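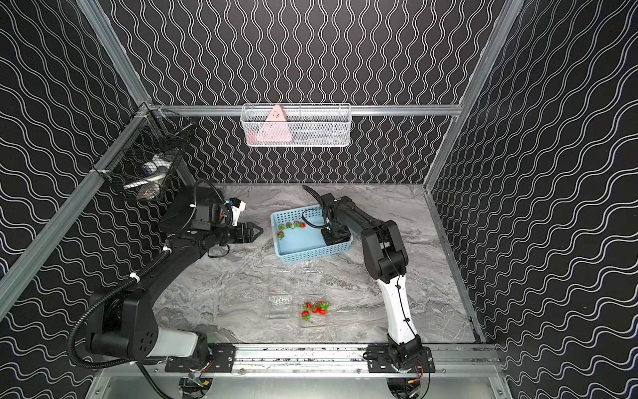

Isia Issues Field Notice on Gripper Hold Fault in Two-Arm Produce Cells

MILUDGATE, August 22, 2025 - Isia today issued a field notice and a software update for its two-arm tabletop cells used in soft fruit handling. The notice concerns a fault in which one gripper can keep its last commanded closing force after its wrist controller loses communication with the cell computer. No injuries have been reported.

The fault was found in July at the company's Punlow test site, during a series of trials in which strawberries are moved between a perforated plastic basket and a clear clamshell container. Of 3,000 transfers attempted, 2,571 were completed without operator action. Most of the remainder were ordinary missed or dropped picks. In 17 cases the log showed a wrist controller timeout while the gripper was closed.

In each of the 17 cases the affected arm stopped moving as designed, but the gripper did not release or reduce force. The second arm was not told that its partner had stopped and continued its own motion until the end of the current step. In two cases this brought the arms into light contact over the basket. Damage was limited to fruit and one basket wall.

"The stop circuit did its job on the arm joints," said Noemi Ruggiero, head of product safety at Isia. "The gripper was handled as a tool and sat outside that logic. The update puts it inside."

Status lights on the affected arm can stay green during the fault. Operators should not use the lights alone to decide that a gripper is safe to touch.

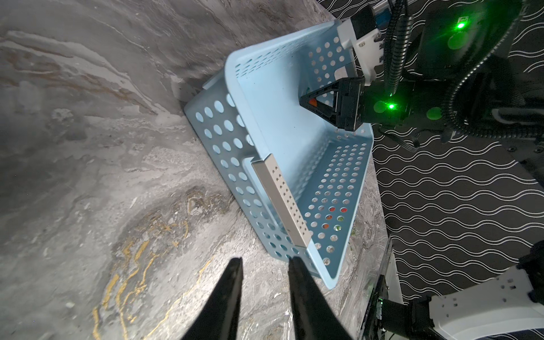 Affected Equipment

The notice applies to two-arm cells with rail-mounted arms and wrist cameras running control software release 2 with the shared basket routine enabled. Single-arm cells are not affected. Cells in which the two arms work in separate zones are not affected by the contact issue but should still receive the update.

Required Action

Owners of affected cells should disable the shared basket routine until the update is installed. If a gripper stays closed after a stop, cut power to the whole cell at the main switch before reaching in. Do not pull fruit, a container or a tool out of a powered gripper. Check the wrist cable on both arms for wear where it leaves the conduit, and confirm that the connector is fully seated.

The update makes three changes. A wrist timeout now lowers gripper force to a holding minimum. A stop on either arm stops both. The cell will not restart until an operator has confirmed the state of each gripper on the control screen. 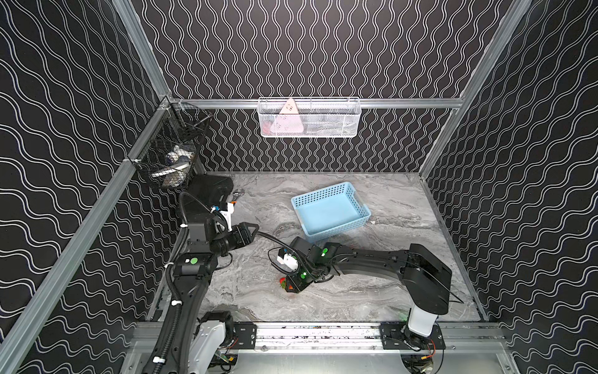

Isia repeated the trial series with the update installed and with timeouts forced by disconnecting the wrist cable at set points in the cycle. Both arms stopped on every forced timeout. Test records were reviewed by Ogura, an independent machine safety consultancy. "We asked for the cable to be pulled during closing as well as after it, and the result was the same," said Sadao Furukawa, lead reviewer at Ogura.

The cause of the original timeouts was traced to intermittent contact at the wrist connector. A revised connector with a locking collar is in testing and will be offered to owners of affected cells at no charge. A ship date has not been set.

Technical contact: Kazue Hirose, Field Service, Isia
Press contact: Toshio Aoki, Isia, Miludgate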